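Plumport project group: minutes of meeting, 23 May 2025

1. Minutes of the April meeting were agreed.

2. Remote control work. The group went over the two-handed block task, which is run with both arms at the table.
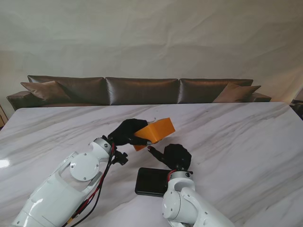 Minutes taken by Saxena, project secretary

Target for the block task is 200 demonstrations, of which 105 have been accepted. Runs with long pauses will be left out – operators to mark these as they go.

3. Grip. Operators find it hard to judge finger pressure through the controls. Birna will send revised glove settings.
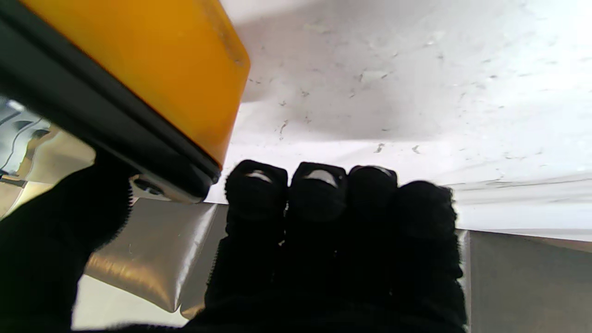 Until those arrive, operators should close the thumb last and keep each session to 30 minutes. The Prilon store has room for roughly 400 more recordings.

4. Any other business. None.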